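Deadline day, from the cheap seats

I have supported Bremville for long enough to know what the transfer window does to a person. I started refreshing the club site at six in the morning, in June, when the window had been open for six hours and every agent in the country was asleep.

The rumor this year is our left back. Pirutville want him, or want us to think they want him, or want Flevow to panic and buy somebody worse. He has 60 appearances for us and one goal, a cross that went wrong in the right direction. I would be heartbroken to lose him — I have his shirt, and the lettering wasn't cheap.

The forum thread on him hit 598 replies by lunch. More than 355 of them were two men arguing over whether he's a wing back. I read every one.

What we need is a striker. We needed one last summer too, and the club bought a goalkeeper, then a second goalkeeper to keep the first one company. Now they say there's money, provided the left back goes, at which point we'll need a left back.

By ten at night I'd decided to stop looking.
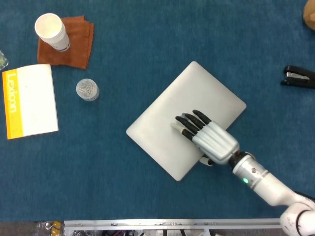
What happened next

I looked at 10:04. Flevow had signed a winger from Pattinasarany and our site was advertising scarves. The left back stays, as far as anyone knows. Still no striker. I've renewed my season ticket anyway, same seat, behind the pillar.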